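シザーリンク

出典:卓上の道具事典「Birkatar」
最終更新:2025年10月16日
分類:リンク機構/卓上用品/書斎と本棚

シザーリンクは、X字形に交差させた棒を鎖のようにつなぎ、全体を伸び縮みさせる機構である。パンタグラフ、シザー機構、はさみ機構、あるいは単に「マジックハンド式」とも呼ばれる。高所作業台や門扉のような大きな設備から、鍋敷き、壁付けの鏡、本立てまで用途は驚くほど広い。この項では主に机の上や書斎で使われる小型のものを扱う。昇降台については「シザーリフト」の項を参照。

目次
1 名称
2 構造
3 動きの性質
4 材料と部品
5 卓上での利用
6 選び方と手入れ
7 関連項目

1 名称
「シザー」は英語のはさみに由来する。棒が中央で交差し、そこを支点に開閉する姿がはさみに似るためで、日本語の文献でも古くは「鋏リンク」の表記が見られる。「パンタグラフ」は本来、図形を拡大・縮小して写す製図器具の名で、平行四辺形のリンクを使う点は共通するものの、仕事の中身はまったく違う。鉄道車両の屋根にある集電装置もこの名で呼ばれるので、話が通じないときは「X字がいくつも並んだあれ」と言うのがいちばん早い。指で空中に菱形を描けば、たいていの人はすぐにうなずいてくれる。

2 構造
最小の単位は、同じ長さの棒を2本、中央のピンで留めたX字である。これを1段と数え、棒の端どうしを別のピンでつなぐと、段と段の間に菱形ができる。段数はいくらでも増やせる。卓上用品では4段や5段のものが扱いやすく、畳めば手のひらほど、開けば机の端から端まで届くような製品もつくれる。

ピンの位置は、棒の中央と両端の計3か所が基本である。ここがそろっていれば機構はまっすぐ伸びる。中央のピンをわずかに片側へずらすと、伸ばすにつれて全体が弓なりに曲がっていく。この性質は実に楽しく、放射状に組んで球形に広がる玩具や、折り畳み式の天幕の骨組みにも応用されている。厚紙と割りピンがあれば台所のテーブルでも試せるので、ぜひ一度つくってみてほしい。中央の穴を数ミリずらしただけで、段を重ねるほど曲がりが大きく現れる。

棒に長穴(スロット)を切ることもある。端のピンを台座や天板に固定すると、もう一方の端は横に滑らなければ動けないため、逃げ道として長穴が要る。長穴は重量を減らす目的や、取り付け位置を調整する目的でも設けられる。

3 動きの性質
シザーリンクの面白さは、ひとつの段の開き方がすべての段に伝わるところにある。手元の段を少し閉じると、その先の段も同じ角度だけ閉じ、先端の移動量は段数の分だけ積み上がる。手元の小さな動きが先端の大きな動きになるわけで、マジックハンドを初めて握った子どもが歓声を上げるのも当然と言える。

棒の長さをL、段数をn、棒と伸びる方向とがなす角をθとすれば、全長はおよそnLcosθで表せる。θが90度に近い、つまり畳んだ状態では、わずかな角度の変化で全長がぐっと伸びる。反対に開ききる手前では、角度を変えても長さはほとんど増えない。

その代わり、力の面では対価を払うことになる。畳んだ状態から荷を押し出すには手元に大きな力が必要で、段数が多いほど負担は増す。縦に使う昇降台がいちばん低い位置から上がり始めるときに苦しそうなのは、このためである。卓上用品では荷が軽く、横方向に引き伸ばして使うことも多いため、こうした弱点はあまり表に出ない。

ガタの積み重なりにも触れておきたい。ピンと穴のすき間はひとつひとつが小さくても、段を越えるたびに加算される。先端がふらつく製品は、棒の強度より先にピンまわりを疑うとよい。

4 材料と部品
棒には鋼板、アルミ板、樹脂、木材が使われる。鋼板は薄くても曲がりにくく、白や黒の塗装で仕上げたものは机の上でもすっきり見える。アルミ板は軽く、錆にも強い。木製は厚みが出るものの手ざわりがよく、鍋敷きや花台では今も人気が高い。

支点にはリベットまたはねじを用いる。リベットは緩みにくく安価で、分解はできない。ねじは締め具合を自分で変えられるため、動きを重くしたり軽くしたりする楽しみがある。ねじの頭が規則正しく並んだ姿に惹かれて集めている愛好家も少なくない。ワッシャーを棒と棒の間に挟むと、塗装の擦れを防ぎ、動きもなめらかになる。

耐久性の目安として、工房Brandachの取扱説明書は自社の卓上用リンクについて開閉3,000回ごとの増し締めを勧めている。毎日数回動かす使い方なら数年に一度で済む計算である。

5 卓上での利用
本立て:両端に仕切り板を付け、並べた本の量に合わせて幅を変える。冊数が増えても買い替えがいらず、本を抜いたあとは縮めればよい。仕切り板は平らなもののほか、角を丸めたもの、曲面に仕上げたものもある。大判の地図帳や図録を立てる場合は、板の高さが本の半分以上あると安心できる。
ノートパソコン台:下から支える脚の部分に使い、高さを変える。
鏡・照明:壁や机の縁に固定し、必要なときだけ手前に引き出す。引き出した長さに比例して根元の負担が増すため、取り付け部の強度が要となる。
鍋敷き・花台:大小の鍋や鉢に合わせて広げる。畳むと引き出しの隙間に収まる。
玩具・教材:仕組みがすべて外から見えるため、理科や図工の題材として抜群に優れている。
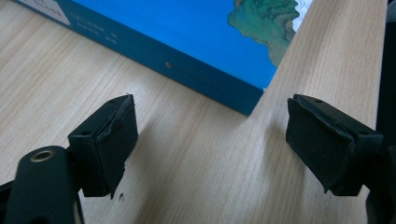
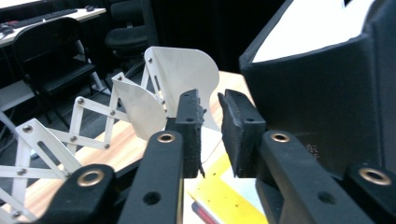
木の上に置かれた青い表紙の本(1枚目)と、白い金属製のシザーリンク(2枚目)。後者ではリンクの一部に長穴があり、曲面の白いパネルが小さなねじで留められている。

6 選び方と手入れ
まず畳んだ寸法を確かめる。伸ばした長さばかりに目が行きがちだが、日々の置き場所を決めるのは畳んだときの大きさのほうである。奥行き65センチの机なら、横長に置くリンクは奥の壁に沿わせると手前が広く使える。

次に、中ほどまで開いて軽くゆすってみる。先端が大きく揺れるものは、ピンのすき間が広いか、締めが足りない。ねじ式であれば、手元から先端へ向かって順に少しずつ締めていく。一か所だけ強く締めるとそこで動きが渋り、ほかの棒に無理な力がかかる。

掃除は乾いた布で足りる。棒の重なる部分にはほこりがたまりやすく、いっぱいに開いてから細い刷毛で払うときれいになる。油をさす場合はごく少量にとどめ、はみ出した分は拭き取る。紙に油染みが付くと元に戻せないので、本のそばで使うものには乾性の潤滑剤が向く。

開閉の際は、棒の間に指を入れないこと。菱形がつぶれる力は見た目よりずっと強い。小さな子どもと一緒に遊ぶときは、樹脂製で角に丸みのあるものを選びたい。

7 関連項目
シザーリフト
ブックエンド
平行リンク
マジックハンド
折り畳み構造
リベット
長穴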